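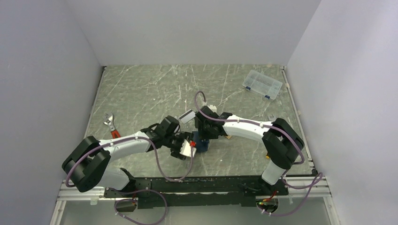
2018-09-24: Tabletop, surface and trim

Started on the tabletop after breakfast. Gray-green, marble-like pattern, with thin white streaks and scratches running in many directions. The first job was to sort pattern from damage. A streak that catches a fingernail is a scratch; the rest I left alone. Went over it in strips from the left side to the right, low lamp held at the back.

Wiped down with Kakier neutral cleaner, one capful in 500 ml of lukewarm water, cotton cloth folded in four. Dried each strip before starting the next. The Basholm paste recommends a rest of 16 minutes before buffing. I gave it that on a test patch at the back right and buffed by hand, no machine pad. The fine scratches dulled slightly. Two deeper ones did not change and I will not chase them.

Trim is light-colored and thin, on the left, right and back sides. Ran a wooden pick along the joint. Dust came out at both back corners. Pressed along the length every 5 cm: no movement on the left or back, slight give on the right near the corner. Put a bead of Fuchs clear adhesive under it and taped it down. Tape stays on until tomorrow.

Walls only needed a dry cloth. They are smooth and pale gray-white, and any smear shows in side light, so I kept water off them.

Gradberg quoted 14 days for a replacement top. Not ordering. Will repeat the paste on the left half in December and compare it with the right.

Used: two cloths, one pick, half a roll of tape. Need more cloths.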